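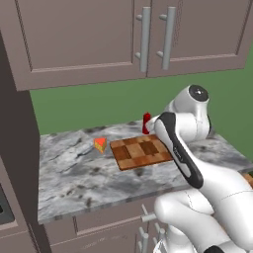 *Simulated kitchen layout with the arm at the counter, chopping board, one food item and a red container set out.*

## Budgeting for a counter-side arm in a teaching kitchen: simulate first, or buy first?

**Posted by Edstead_Facilities**, Sat 22 December

Our institution is preparing a capital bid for one robot arm, to be used in a teaching kitchen for simple handling tasks at worktop height. The kitchen has wall cupboards above the counter and base units below it, much as in the rendered layout attached to this post. We hold two quotations. The first, from Oberholzer, is for the arm and its controller only. The second, from Malthorpe, includes a mounting plinth, installation and one year of support, and is higher by £2356.

The finance office has asked whether the simulation work should be paid for from the same bid, and whether it can reasonably delay the purchase. Simulation seats are quoted at £651 each and we would require 2. We should be grateful for advice from any institution that has placed a similar order, in particular on items that were left out of the first estimate.

---

**Zondeck_Procurement**

We would advise that the simulation seats be bought first and shown as a separate line. In our own case the layout study was completed before the order was signed, and it altered the mounting position. Wall cupboards matter a good deal in this respect. An arm that reaches the back of a counter easily on a data sheet may have very little room for its upper joints once the cupboards are in place - and the same applies to cupboard handles, which project further than the door line on most plans.

The two quotations should not be compared until the first has been made complete. Please ask Oberholzer to price the following:

- plinth or floor fixing, with a statement of the floor loading
- guarding, or a written risk assessment if none is to be fitted
- electrical work, including an isolator within reach of the operator
- gripper and spare fingers, if these are not part of the arm price
- carriage, unpacking and removal of packaging
- training for named staff

We left carriage out of our bid and were charged £167, which had to be found from the consumables budget. The sum was small but the paperwork was not.

As to delay, our study took from October until the end of term. A bid with a fixed closing date should allow for this.

---

**cornerbench**

Go for the one with support. We bought without and regretted it.

---

**Malthorpe_User_Group**

The previous reply is brief, but we would agree with it where there is no technician on site. Where there is one, the support year may be negotiated separately and is sometimes reduced if it begins on the date of first use.

One further point on the simulation. Please check that the worktop height and depth in the model are taken from your own room. Standard kitchen units were used in ours, and the plinth was ordered too low.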